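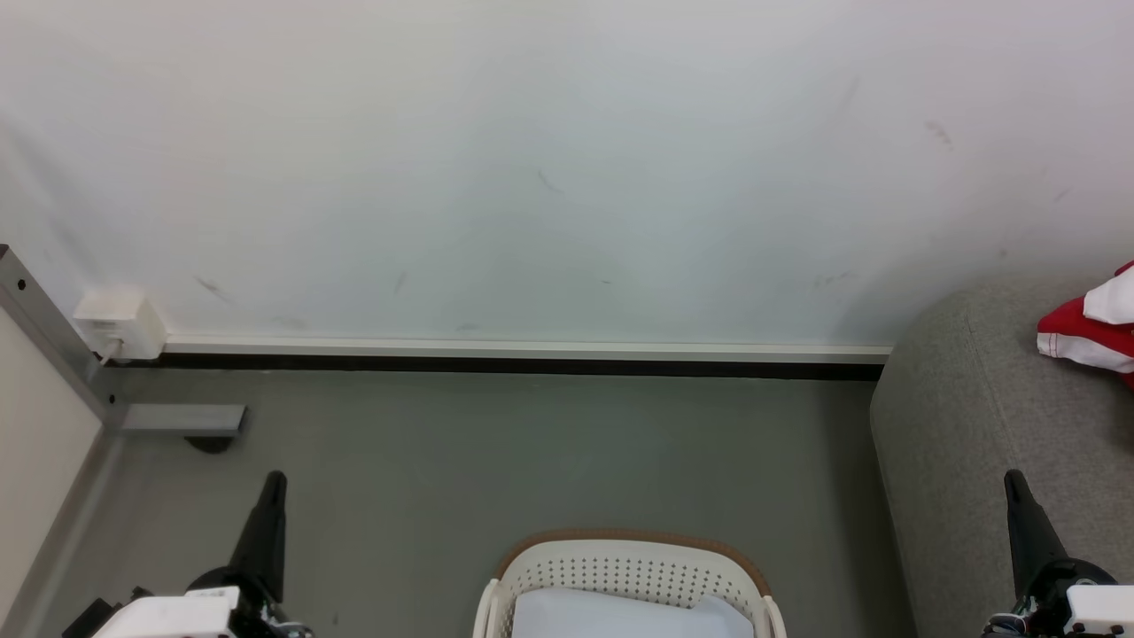

Wie lange muss ich als Kleinunternehmerin eigentlich die Kassenbelege aufheben, und darf ich das Papier nach dem Einscannen wegwerfen?

Buchungsbelege hebst du in Deutschland acht Jahre auf, Kassenbücher und Jahresabschlüsse zehn, und gerechnet wird immer ab Ende des Kalenderjahres. Wegwerfen nach dem Scannen geht grundsätzlich, wenn du dein Verfahren ordentlich dokumentierst und die Dateien nicht nachträglich veränderbar sind.

Dagmar Malý
Soweit die Kurzfassung, die ich mir inzwischen zusammengelesen habe. Mein richtiges Problem ist aber ein anderes und da hänge ich gerade fest. Ich habe einen kleinen Laden für Stoffe und Kurzwaren und mache die Buchhaltung selbst, nur den Abschluss gibt es extern. Jetzt im Januar wollte ich die Bareinnahmen abstimmen und mir fehlen 513 Euro zwischen Kassenbuch und dem, was auf dem Konto eingezahlt wurde. Im ganzen Jahr! Ich weiß, für manche sind das Peanuts, für mich nicht. Meine Aushilfe sagt, ich soll einfach eine Privatentnahme in der Höhe eintragen und gut ist. Mir ist dabei nicht wohl, ich hab ja nichts entnommen (jedenfalls nicht bewusst). Wie macht ihr das? Und muss ich das dem Steuerbüro sagen oder fällt das unter Kleinkram?

Emília Koubek
Hallo Dagmar, bitte nicht die Privatentnahme erfinden! Damit schreibst du etwas ins Kassenbuch, was so nicht passiert ist, und wenn das bei einer Kassennachschau auffällt, wird aus einem kleinen Loch schnell ein großes Thema. Ich hab elf Jahre in einer Kanzlei Belege sortiert und die ehrlichen Differenzen waren nie das Drama, schlimm waren immer die glattgebügelten Kassenbücher.
Ich würde so vorgehen: erst mal alle Einzahlungsbelege der Bank nebeneinanderlegen und monatsweise vergleichen, dann siehst du, ob die Differenz auf einmal entstanden ist oder sich so zusammengekleckert hat. Bei mir war es mal eine einzige Einzahlung, die im Dezember in den Umschlag kam und erst im neuen Jahr auf dem Konto landete. Dann ist gar nichts weg, das Geld war am Stichtag nur noch unterwegs. Schau auch nach Barzahlungen an Lieferanten. Ich hatte eine Kundin, die hat dem Paketboten immer die Nachnahme aus der Kasse gegeben und die Quittung in die Jackentasche gesteckt, jahrelang.
Wenn du nichts findest: als Kassenfehlbetrag buchen, mit Datum und kurzem Vermerk, was du geprüft hast. Und ja, sag es dem Steuerbüro. Die wollen das wissen, bevor sie unterschreiben, und es kostet dich einen Anruf.

Dalibor Vrabec
wechselgeld vergessen? war bei mir so. hatte 2 kassenladen und nur eine gezählt

Marcela Paulík
Emília hat alles Wichtige geschrieben, ich hänge nur noch was zur Aushilfe dran, weil mich das ein bisschen gestört hat. Ich will ihr gar nichts unterstellen, der Vorschlag kam sicher aus Bequemlichkeit. Aber wer an der Kasse sitzt, sollte nicht auch noch vorschlagen, wie Fehlbeträge verschwinden. Wir zählen seit ein paar Jahren jeden Abend um 18:30 Uhr zu zweit und beide unterschreiben das Zählprotokoll. Am Anfang fanden das alle furchtbar misstrauisch, inzwischen sind die Leute froh drum, denn wenn mal was fehlt, steht keiner allein im Verdacht.
Und Dagmar, mach den Abgleich monatlich, nicht erst im Januar. Bei zwölf Monaten auf einmal sucht man sich dumm und dämlich.

Dagmar Malý
Danke euch!! Dalibor, Wechselgeld hab ich nachgezählt, das passt leider. Aber Emílias Tipp mit der Nachnahme war Gold wert, ich hab tatsächlich drei Quittungen im Ordner für die Garantien gefunden. Ganz weg ist die Differenz damit noch nicht. Den Rest gehe ich jetzt Monat für Monat durch und das Steuerbüro rufe ich morgen früh an.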